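Last changed: 22/02/2019

# Sending a food parcel with Tredau - frequent questions

Here are the questions we receive most often about parcels with food inside. If your question is missing, write to the Brutau office and we will answer in a few days.

## Can I send instant noodles?

Yes. Dry noodles in the closed factory packet are accepted for all our destinations. Please read the flavor on the front and write it on the content list also, for example "ramen, soy sauce flavor". Only "soup" is too short for the customs form. 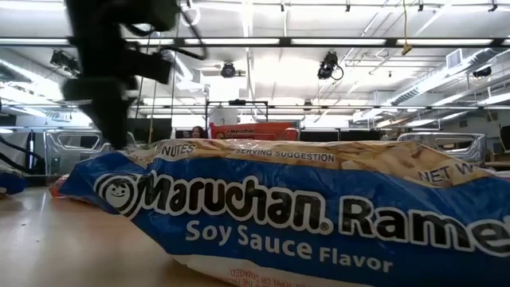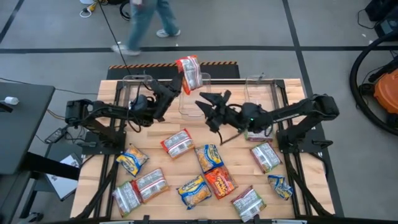
Rasa Rimkutė wrote to us that her parcel to Cordeiro came back two times, and both times the reason was the word "meat" on her list. The noodles had only a chicken taste, with no meat in them. She asks that we say this more clearly, and she is right. If the ingredients show no meat, do not write "meat". If they show even a little meat powder, you must write it, and then the parcel needs the green form.

## What food can I not send?

- Fresh fruit and vegetables
- Cheese, butter and homemade sausage
- Anything in an open bag, also if you closed it again with tape
- Honey (only to Cordeiro, other places accept it)

Homemade cookies are allowed, but we do not pay if they arrive broken.

## How heavy can the parcel be?

The limit is 19 kilograms. For a parcel over 8 kilograms please use a box with double walls. We sell such boxes at the counter, or you can bring your own.

## How long does it take?

Normally 6 working days to Cordeiro. Before the holidays in May it can be longer - last year some people waited two weeks.

## Do I need to write the expiration date?

For dry food, yes, the month and the year. Every product must be good for at least three months from the day you send it. If the packets have different dates, write the earliest one.

## My tracking number does not work. What do I do?

Wait until the next morning. The number starts to work when Movix, our transport partner, has scanned the parcel in their warehouse. If you still see nothing after two days, send us the number and a photo of the receipt.

## Where is the counter?

In Brutau, at the bus station, counter 132. The entrance is from the parking side - the front door is closed for repair.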